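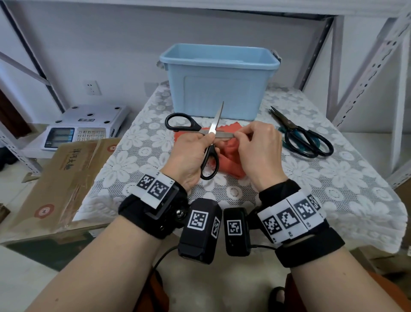 A sharpening and repair service that began on a market stall is to open its first permanent shop, after taking over a former shoe repairer's in Oda Street.

Stikby will open in July with two workbenches, a counter for drop-offs and a small evening class in the back room. It will take in scissors, kitchen knives, garden shears and hand tools, with most jobs returned the next day.

The business was set up by Kimie Kawaguchi, a former dressmaker, who started sharpening fabric shears for colleagues and later took a pitch at the covered market. Her books show 3,974 items sharpened or mended there last year, more than half of them scissors.

"People bring in a pair they were given when they left school and say they were about to throw them away," she said. "Most of the time the blades are fine and the screw has worked loose. I charge very little for that."

Ms Kawaguchi will be joined by Sadao Sakamoto, who spent much of his working life regrinding barbers' scissors and will look after the hairdressing trade. The shop already has standing orders from salons in the town and from the alterations firm Kelteo, which sends its shears in every month.

The premises had stood empty for nearly 2 years. The landlord, Stenano, had applied to turn the ground floor into a flat, but withdrew the plan after 196 people signed a petition asking for it to stay in use as a shop.

Chie Noguchi, who runs the wool shop next door and started the petition, said the street had lost its greengrocer and its bank in a short time.

"We wanted something that would bring people down this end," she said. "I've got a drawer full of blunt scissors myself, so they'll have one customer on the first morning."

Stenano said it had agreed a five-year lease and would pay for a new shop front. Work on the floor and the wiring is under way, and the old counter is being kept.

Not everyone is pleased. Jagadeesh Sundaram, who lives above the premises, told a residents' meeting he was worried about noise from the grinding wheels. Under the terms of the lease, powered machines can be used only between 9am and 5pm, and the wheels will be placed against the rear wall.

The evening classes will cover basic care of household blades, including cleaning, oiling and setting the tension on scissors. A total of 126 people have put their names down, and Ms Kawaguchi said extra dates would be added in the autumn.

The market stall will carry on, but on Saturday mornings will be replaced by a collection point at the shop until a new stallholder is trained.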